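From: Phyllis Yeoman
To: Gultholm shared houses list
Date: Thu 24 July
Subject: Re: [Gultholm] Bathroom bins, liners and the tissue question

Siu-ming Su wrote:

> Hi everyone,
>
> As promised after the April catch-up, my suggestion for the small bathrooms.
> One liner per bin, changed every day whether it's full or not. Usley will sell
> us a carton of 2,000 and the price per liner is much better than what we pay
> at the shop. Counter wiped at the same time, tissues off the vanity and into
> the bin, cup back where it lives.
>
> Bakari has already tried it for a fortnight and says it makes the whole
> bathroom feel cleaner. If I don't hear any objections I'll put the order in
> on Monday.
>
> Siu-ming

Well, you're hearing one.

I've got nothing against clean bathrooms. My trouble is with the daily change, and with "feels cleaner" as the evidence for it. Bakari, no offence, but you were also wiping the counter every day for that fortnight. Of course it felt cleaner. Did you try a week of wiping the counter and leaving the liner alone? If you did, I'd like to hear how that went before we store 2,000 of anything.

My own view is that the mess in those bathrooms starts on the vanity. People put a tissue down while they're doing something else and it stays there. No liner is going to fix that, however often you swap it. It's a bin's worth of walking, and it isn't far.

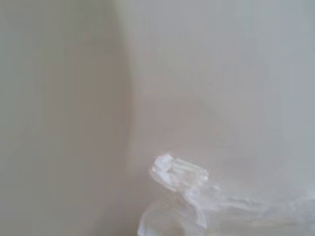 Thin, white and crumpled. Plastic or tissue, take your pick.

I bring this up because the proposal talks about tissues and liners as if they'll be sorted into different places. Chak-lun says his house keeps the soft plastics apart and puts the tissues in with the general rubbish. Fine, but who is going to stand there picking one from the other once they're scrunched up together? I wouldn't, and I'm the one who complains about it.

Then there's the colour. Siu-ming's carton is white. I would much prefer to stay with the coloured ones, for the plain reason that you can tell at a glance what's liner and what's tissue. If Usley only does white at that price, then it isn't as good a price as it looks. Ka-ming bought 80 of the coloured kind from Tse last time and I don't recall any complaints except from me, about the fit.

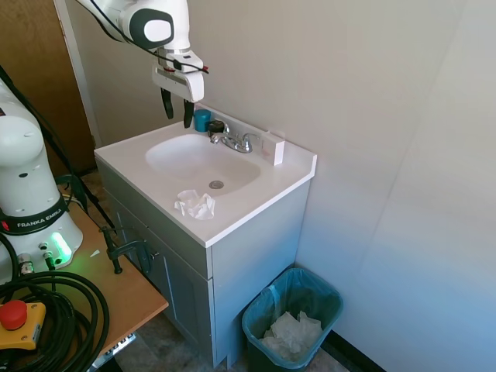 Small vanity, teal liner folded over the rim, tissues in the bin and one still on the counter.

With a bin that small, the fold over the rim matters more than the brand. Leave enough hanging over the outside and the bag holds. Pull it mean and it slides down the first time anyone drops something heavier than a tissue in. The Plositz ones were too short for this, and I believe there are still 194 of them in the upstairs cupboard at our place, which should tell you what happens when we order by the carton.

So, what I'd agree to:

Change the liner when the bin is full, or twice a week if it hasn't filled by then. Daily if somebody in the house has a cold, obviously.

Wipe the counter daily. I have no quarrel with that part. Get in behind the tap as well, because that strip along the wall is where it goes grotty and people wipe the front edge and call it done.

Tissues go in the bin when you've used them. I don't see why this has to be written down but apparently it does.

Cup stays at the back of the counter. It doesn't need a shelf, Ka-ming.

And no carton. Buy 3 rolls of the teal ones, see how long they last, and then someone can do the sums with real numbers. If I'm wrong I'll say so on this list and carry the box up the stairs myself.

Siu-ming, could you please hold the order until the others have answered? Monday seems quick to me – half the list doesn't read its mail on a weekend.

One more thing, for Bakari: was that fortnight with the old liners or with samples from Usley? Your note didn't say, and it makes a difference to me.

Phyllis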